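Flarketti: progress report to the Eshun Fund
Entertainment desk, second stage
2021-07-03
From: Salamatu Bonsu, editor

Sorry for the rush on this, closing the summer issue at the same time. Headings follow your form where I could make them fit.

Where we are

The interview strand is up and running. Stage and screen people from the region, long talks, properly edited, free to read. You paid for the writers' fees, the transcription and the picture budget, and all of it has gone on those things apart from the travel shift I emailed over (train fares instead of hotel, same total).

76 interviews published since the grant started in February. Target for this stage was lower, so we're ahead, mainly because the soap people turned out to be very easy to get hold of while filming was paused. Less so now they're back on set. Expect the next stage to be slower and please don't read anything into it.

Longest piece so far is the one with the panto dame who used to do the cruise ships. Ran it in full. Some of the team wanted it cut by half, I didn't, readers stayed with it to the end going by the comments. The shorter ones do better on phones. We've settled on 45 minutes as the standard slot with a guest. Any longer and agents start ringing.

What has gone well

The "home and work" questions. Every guest gets asked how the job fits round children, parents, whoever they look after, men included, same wording. The men's answers have been the most quoted by other sites. One daytime presenter talked for most of his slot about doing the school run in stage make-up and that single piece brought in more new newsletter readers than the whole of the awards coverage.

Newsletter now has 240 paying supporters. Small but they pay, and most came in through the interviews. The free list is much bigger, figures in the spreadsheet.

Working with Florov on the audio. They clean up the recordings and send back a version we can put out as it is. Quick turnaround, polite, invoices readable. Would like to keep them on.
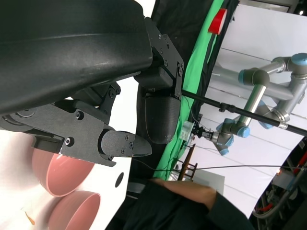 White tabletop, Dedden.

What hasn't

Picture rights. Still the biggest headache. Agencies want the same fee for a small site as for a national, and the publicists' free shots come with conditions (no cropping, no use after the show closes, credit in a certain typeface, I am not joking). We've dropped 2 finished interviews down the running order while we wait for permission. Text is ready for both.

Copy approval. Three agents asked to see the piece before it went out. We said no each time, as per the policy you signed off. Two guests went ahead anyway and one pulled out the morning of. Fee still owed to the writer, who had done all the prep, so that's come out of contingency.

One correction. We gave the wrong year for an actress's first series, and the wrong co-star with it. Her brother wrote in. Fixed the same afternoon with a note at the foot of the article. We now have somebody other than the writer check credits against the programme listings before anything goes live, which we should of been doing from the start.

Gossip. You asked at the last call if we'd been tempted. Yes. Had a tip on a breakup in the spring which would have done huge numbers, sat on it, it ran elsewhere within the week. The couple's publicist noticed that we hadn't and has offered us a sit-down with one of them in the autumn. Nothing confirmed so please keep that to yourselves for now.

Money

Spend is on track. Underspent on transcription, overspent on pictures, see above. Would like to move the first across to the second if you're happy. Needs a yes from you in writing, an email will do. Contingency is used up on the cancelled guest and a replacement microphone.

Fees: writers all paid to date. One invoice went astray in our switch of banks and was paid late, apologised, sorted.

Next stage

- Series on child actors who left the business and what they do now. Four have said yes. Taking care over this one, guests get to stop the recording when they like.
- Live recording at Dedden, with an audience if rules allow. If not it goes out as audio only.
- Index page so people can find old interviews by name. Currently you can't, and readers tell us so daliy.
- Awards season plan. Less of the frocks, more of the crew: hair, sound, stunt doubles. Writers are keen, advertisers not yet.

Wanted from you

Decision on the budget move. New logo file, the one we've got is blurry in the footer. A date for the next call, any morning except press day.

Spreadsheet and the list of published pieces sent separately. Ring if the totals tab doesn't open, it didn't for me the first time.

Salamatu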